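¿Para qué sirve una barandilla? (Además de para apoyar los codos)

Cuando una habitación tiene un piso de arriba que se asoma al de abajo, en el borde suele haber una barandilla. Las hay de madera, de cristal o de metal negro, con barras de pie y barras tumbadas.

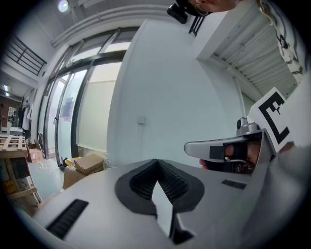 Eyvindur Laxdal nos escribe que a él las barandillas le parecen muy aburridas y que, si uno mira por dónde pisa, podría vivir sin ellas. También cuenta, dos líneas más abajo, que en julio se cayó de una acera.

Gracias por la carta, Eyvindur. Vamos a hablar de barandillas.

Qué hace todo el día

Una barandilla trabaja sin moverse. Marca dónde termina el suelo, aguanta a quien se apoya y frena a quien camina hacia atrás contando una historia muy emocionante. Para eso tiene que estar bien sujeta. Una barandilla que baila es peor que ninguna, pues invita a confiar en ella.

Las partes tienen nombre. La pieza de arriba, donde va la mano, se llama pasamanos. Las barras verticales pueden llamarse barrotes o balaustres, y esta última palabra queda estupenda si quieres impresionar a tu abuela. Las horizontales se llaman travesaños.

El problema de las escaleras disimuladas

Si miras una barra tumbada, y luego otra encima, y otra más, puede que tu cabeza piense: «escalera». La de los arquitectos también lo piensa, y por eso en las casas con niños se prefieren los barrotes verticales, bastante juntos. Por un barrote vertical cuesta mucho trepar. Si en tu casa hay travesaños, siguen sin ser una escalera – aunque lo parezcan, aunque tengas calcetines nuevos y aunque tu primo diga que él ya lo ha hecho.

El hueco entre barrotes también tiene su ciencia. Debe ser tan estrecho que no quepa una cabeza. Las cabezas poseen una rara habilidad para entrar en los sitios y no saber salir, sobre todo por culpa de las orejas.

¿Y por qué no una pared?

Con una pared en el borde tampoco se caería nadie, es cierto. Pero la luz de una lámpara de techo se quedaría a un lado, y para saber si la merienda está lista habría que bajar. La barandilla deja pasar la luz, el aire y las preguntas. Deja pasar también las voces: quien está arriba oye todo lo que se dice abajo, cosa que los mayores suelen olvidar.

Si además las paredes y el techo son blancos, la luz rebota en ellos y llega más lejos. El negro la absorbe, pero los barrotes son tan delgados que se comen muy poca.

Un experimento con los pies en el suelo

Necesitas 22 pajitas, plastilina y una caja de zapatos. Pon la caja boca abajo: será el piso de arriba. Planta unas cuantas pajitas en el borde, cada una en su bolita de plastilina, y empújalas con un dedo. Se tumban enseguida. Ahora une las puntas con otras pajitas atravesadas y vuelve a empujar. Cuesta más, porque cada una recibe ayuda de las vecinas.

Después haz rodar una canica hacia el borde. Si se cuela, junta los barrotes. Si se cuela otra vez, júntalos más y busca la canica debajo del sofá, que es donde viven.

Palabras para guardar

Altillo: piso pequeño y alto dentro de una habitación.
Pasamanos: la parte que se agarra. No es un tobogán.
Travesaño: barra horizontal. Tampoco es un escalón.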